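Laletti Folding Table Cover

Cloth cover for work tables used to sort, fold and pack clothing

Colors: Pale Sage, Oatmeal, Slate
Sizes: Standard, Long, Cut to Order
Sold singly or in cartons of 6

Overview

The Laletti Folding Table Cover is a flat cotton sheet that goes over a work table and gives you a clean, even surface for handling clothes. It is made for alteration shops, resale sorting rooms, rental wardrobes, laundries and anyone who folds garments on a table that is also used for other work.

A bare tabletop causes small problems through the day. Zippers and rivets mark the finish. Slick fabric slides away when you try to square it up. Glue, dust and pencil marks from an earlier job end up on a light shirt. The cover takes care of most of this, and it goes in the wash with everything else at the end of the week.

There is no padding in it. If you need to press on the table, see the Laletti Pressing Pad, which is a separate product and can be used on top of the cover.

Fabric

The cover is woven from cotton in a plain weave with a light brushed finish on the top side. The brushing gives enough grip to hold the lower layer of a garment while you turn the upper one. It does not pull at knits. The underside is left smooth so the cover can be shifted on the table without lifting everything off it.

The fabric is preshrunk before cutting. Expect a small amount of further shrinkage in the first two washes and very little after that. Sizes listed below are the sizes before the first wash.

All three colors are dyed in the yarn. We chose shades that most garments show up against, including denim, white shirting and black knitwear. Pale Sage is the color we sell most of, mainly to customers who handle jeans and work clothes. Oatmeal hides lint from light fabrics and is popular with linen services. Slate is the best choice if most of what you fold is white.

Color may vary a little between dye lots. If you are covering several tables in one room and want them to match, order them together and write "same lot" in the order notes.

Edges and corners

All four sides have a double-turned hem with two rows of stitching. The corners are mitered so there is no thick lump of fabric where two hems meet. There is no elastic and there are no ties. The cover is held in place by its own weight and by the drop over the table edge.

Some customers prefer to fix the cover down. The hem is wide enough to take standard table clips. We stock steel clips made by Brulleo, which open to 36 mm and fit most wood and laminate tops. Four clips are enough for the Standard size and six for the Long. Clips are not included with the cover.

Sizes

Standard
Fits tables up to 60 inches long and 30 inches wide
Drop on each side: 6 inches

Long
Fits tables up to 84 inches long and 36 inches wide
Drop on each side: 6 inches

Cut to Order
Any length up to 120 inches, any width up to 54 inches
You choose the drop
Allow extra time for hemming

To measure, take the length and width of the tabletop only. Do not add the drop. We add it when we cut. If your table has rounded corners, measure at the widest point and use the Standard or Long size as normal. The corner fabric will hang a little lower.

For a table that stands against a wall, many people order the drop on three sides. Choose Cut to Order and tell us which side is the back. The back edge will be hemmed flush with the table.

Setting up

Shake the cover out and lay it brushed side up. The Laletti tab is sewn on the smooth side, so the tab should face the table. Center it by matching the drop on the two short ends, then do the same for the long sides.

New covers are packed folded and will have fold lines when you open them. These do not affect use. They soften after a few days on the table and mostly wash out. If you want a flat surface from the first day, iron the cover on a cotton setting while it is slightly damp, or hang it overnight before use.

Keep one area of the table for garments waiting to be folded and another for finished ones. On a Standard cover, a stack of folded jeans at one end leaves enough open space to spread a single garment in front of you. On the Long size two people can work side by side with a shared stack between them.

Folding denim on the cover

Jeans are heavy and stiff at the seams, and they are the garment our customers ask about most. The method below is the one printed on the card inside the package.

Close the button and zipper. Lay the jeans on the cover with the front facing up and smooth each leg from the waist down. Fold one leg over the other so the back pockets are on the outside. Tuck in the point of the seat so the long edge is straight. Bring the hems up to just below the waistband, then fold in half again. For a retail stack, turn the jeans so the waist patch can be read from the front of the shelf.

If a pair comes out of the dryer badly wrinkled, pick it up by the waistband, shake it once, and lay it down again before folding. Smoothing works better from the center seam outward than from the outside in.
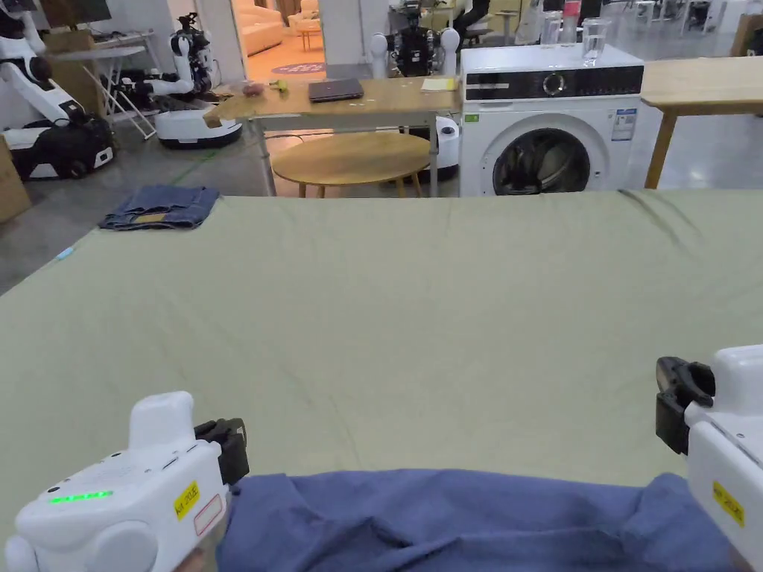 Pale Sage cover on a broad work table, with folded jeans and a blue cloth.

Care

Machine wash warm with similar colors. Tumble dry low or line dry. Do not use chlorine bleach on Pale Sage or Slate. Oatmeal can be bleached, but it will turn lighter and will no longer match other Oatmeal covers.

Wash the cover before first use if you will be handling white or very light garments.

New dark denim can leave blue on any light cloth. It usually washes out if the cover is cleaned the same day. For marks that have been left longer, soak the cover in cool water with ordinary detergent for 40 minutes before washing. Do not use hot water on dye marks. Hot water can set them.

Remove lint with a roller or a soft brush. A stiff brush will wear down the finish on the top side, and the cover will lose some of its grip.

Small holes and worn spots can be patched. A fabric patch kit in each color is listed under Accessories. Patches are sewn on and should be placed on the smooth side where possible.

What it will not do

The cover is not waterproof. Spills will go through to the table. If you steam or spot-clean at the same table, put a waterproof liner underneath. The Plulteo liner fits under both stock sizes and can be trimmed with scissors.

It is not heat resistant. Do not set a hot iron down on it.

It is not a cutting surface. Rotary cutters and craft knives will go through the fabric.

Accessories

Brulleo steel table clips, pack of 4
Plulteo waterproof liner, Standard or Long
Laletti Pressing Pad
Patch kit, one color per kit
Extra folding card, laminated

Packaging and cartons

Single covers come folded in a paper sleeve with the folding card inside. Cartons hold 6 covers of one size and one color, without individual sleeves, and include one card. We cannot mix colors in a carton.

Orders of 2000 or more covers are made to schedule and can be supplied with your own sewn tab in place of ours. Contact the sales desk with your sizes before ordering so that we can confirm the fabric is available.

Shipping and returns

Standard and Long covers ship from the Llorente warehouse. Orders placed before noon leave the same day when the color is in stock. Cut to Order covers are hemmed after the order is received and ship separately from anything else you have bought.

Unwashed Standard and Long covers can be returned in their original sleeve. Cut to Order covers cannot be returned unless there is a fault in the cloth or the stitching, or the size does not match your order. Please check the size before washing.

Common questions

Can I use the cover on a folding table?
Yes. Take it off before you fold the table, or the fabric may catch in the hinge.

Will it stay put without clips?
On most wood tables, yes. On glass or very smooth plastic it may creep toward you as you work, and clips are a good idea.

Can I join two covers for one long table?
You can overlap them, but the hem will leave a ridge. A single Cut to Order cover works better.

Does the brushed side wear out?
It gets thinner with use. You can turn the cover over and use the smooth side, which has less grip but is fine for towels and other flat items.

Is the Slate color the same as last year?
It is slightly darker from the May lot onward. If you need the earlier shade, ask the sales desk what is left.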